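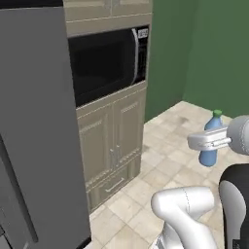 Keeping a fridge in order when you live with other people

I have shared a kitchen with at least one other human for most of my adult life, and the fridge has been the cause of more sulking than money, politics or the thermostat. What follows is what we do now in our house. Some of it came from my aunt Leokadia, who ran a school canteen and regards a warm yoghurt as a moral failing.

Temperature first

Buy a fridge thermometer. They cost next to nothing and the dial inside the fridge is a work of fiction. Ours goes from 1 to 7 and for years we each believed a different end was the cold one. You want 5°C or a little under. Put the thermometer in a glass of water on the middle shelf, leave it overnight and read it before anyone has opened the door for milk. Move the dial one notch, wait a day, read it again. If you keep fiddling every hour you will end up with frozen lettuce and no idea why.

The freezer wants -18°C. Ice cream you can scoop without effort is a bad sign, sorry.

What goes where

Bottom shelf: raw meat and fish, in a tub with sides. A plate will do until the day it doesn't, and that day you will be cleaning the salad drawer with a toothbrush.

Middle shelves: leftovers, cooked things, cheese, opened jars.

Top shelf: whatever you want eaten this week. It's at eye level, so it gets noticed. Put the chocolate there and see how long it lasts.

Door: ketchup, mustard, pickles, jam. It's the warmest part, so milk does better inside on a shelf. I have been making this argument since March and the milk is still in the door.

Drawers: leafy things in one, fruit in the other. Apples make everything near them ripen faster. Useful with a hard avocado, less so with a cucumber you had plans for.

Stay out of the fridge altogether: potatoes, onions, bread, bananas and tomatoes that aren't ripe yet. Keep the potatoes and onions apart too, they bring out the worst in each other.

Labels

A roll of masking tape and a marker on a string, hung where you can reach it with the door open. Write the contents and the day it was cooked. Skip "soup". In a week's time all brown liquids are soup. My brother-in-law Bartosz once defrosted what he took to be a nice stock for a risotto, and it was the syrup from poached pears. We ate it. There was quite a lot of pepper.

Leftovers get two days, then they are eaten or frozen. Rice gets one, and should go in the fridge within an hour of cooking. Spread it on a tray if you made a mountain of it.

Smells

Find the cause before you buy anything. Nine times in ten it is half an onion. The tenth time it's the drain hole, a small opening at the back under the cooling plate where crumbs go to retire. Poke it gently with a cotton bud or a pipe cleaner, then rinse it through with a little warm water and bicarbonate of soda. If water has been collecting under your salad drawers, this is probably the reason for that as well.

For the general smell of fridge, an open dish of bicarb works and so do dry coffee grounds, though then your butter may taste faintly of café.

The seal

Shut the door on a slip of paper and pull. If it slides out with no resistance, the seal is dirty or tired. Try dirty first: warm water, a drop of washing-up liquid, an old toothbrush in the folds. Dry it well. A seal with a kink in it can sometimes be coaxed back with a hairdryer on low and a lot of patience. Keep the dryer moving, and keep it well away from the wet cloth and bowl you were using just now.

If it's split, order a new one by the model number, usually on a sticker behind the salad drawer. Take a photo of the sticker. You won't remember all those digits, whatever you tell yourself on the way to the computer.

The big clean

Every couple of months, the evening before the food shop, when there's least in there. Switch it off, everything out, cold things into a cool bag. Let glass shelves come up to room temperature before they meet hot water or they may crack, and a replacement shelf costs more than seems decent. Wipe the inside with bicarb and water, one tablespoon to a litre. Go easy on perfumed sprays unless you enjoy lemon-scented ham.

Then put back only what somebody will claim out loud. We lost three jars of horseradish this way in November, and Oliwia is still asking after one of them.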